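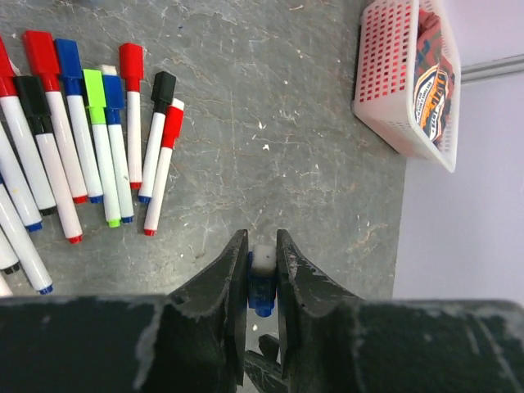 A marker held between the two gripper fingers, with the rest of the pile still on the table.

How to Find Out Whether a Robot Can Do Your Chore

By Maricel Barredo
Updated 11/13/24

People who run shops, school offices and homes keep asking the same thing: can a machine tidy this up for me yet? The fair answer depends on the chore, so this page shows how to test one. I use loose whiteboard markers as the running case. The job is easy to set up, costs very little, and is harder for a machine than most people expect.

What you need

Two small arms with parallel grippers, or access to a pair
A camera at each wrist and one looking at the whole table
A pile of markers with different cap colors
A container for the markers to end up in
A notebook

Step 1. Write the chore as one sentence

"Clean up the table" is too loose. "Put every marker in the container" can be checked. If you can't tell from the finished table whether the job was done, rewrite the sentence until you can.

Step 2. Make the mess the way people make it

Drop the markers and leave them where they land. Do not line them up. A neat row tells you how the machine does with neat rows. Pens that lie across each other are the real test, since the gripper has to take one without dragging its neighbor along.

Leave other things on the table if they would normally be there. Cloth is a good choice. It changes what the camera sees and can catch on a finger.

Step 3. Let a person drive first

Before you try any software, have someone steer the arms by hand through the whole job. Alfredo Bañez did this for our test and needed most of a morning to get comfortable. If a person driving the arms can't do the chore, no program will do it with the same hardware. Look at the fingers first. Pointed tips get in between pens well but give a round barrel very little to rest against.
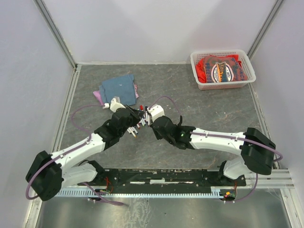

Do I need two arms for a job like this?
One arm is enough for picking up and dropping in. A second arm helps when something has to be held still or turned around, such as putting a cap back on.

Step 4. Record the good runs

We trained on around 1,000 recorded runs. Drolteck, the shop that lent us bench time, suggests 3,000 for anything involving overlapping objects, and after our results I think they are right. Throw out runs where the driver bumped the pile and started over. Keep the ones where a grasp slipped and the driver fixed it. The machine needs to see how to recover.

Step 5. Test it and write down every failure

Use a fresh pile each time. For each attempt, note which of these happened:

Missed the marker
Took hold of two markers
Dropped it on the way
Stopped and did nothing

The last one matters more than it seems. A machine that stops needs a person nearby, and that person could have put the pens away already.

Step 6. Compare it with a person

Time yourself doing the same job by hand. Then add up the machine's time, including resets and every minute someone spent watching. Divina Lumanlan kept both columns for us, and the person won easily. The arms were slow but steady on pens lying apart. They did worst in the middle of the heap.

So, can it do the chore?

For markers, partly. I would trust it with a thin scatter on a clear table. I would not leave it alone with a heap. Shop-floor jobs where parts arrive in the same position are much further along, and if your chore can be changed to work that way, change it before you buy anything.

Folding laundry is the next test on our list. The steps are the same, but Step 1 takes longer, because you have to decide what counts as folded.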